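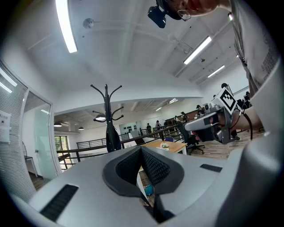
Why did the Kotodel grippers drop out of sync? The left unit's clock drifted almost 700 milliseconds from the right, and the logger raised no fault.

I hold that a silent fault is a safety matter. A policy trained on skewed hands will close one of them late.

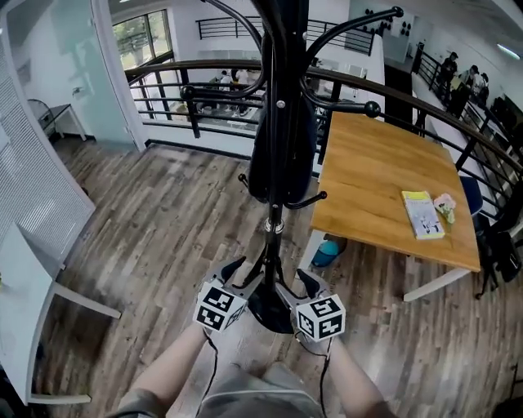 Both grippers on the pole of the coat rack.

Orov should halt recording at 11 milliseconds of skew. We discarded two sessions in August.

Zineb Ouazzani

Print | E-mail

Related items
Tazi cable strain
Wundeck stop switches

Contact | Copyright Orov | Back to top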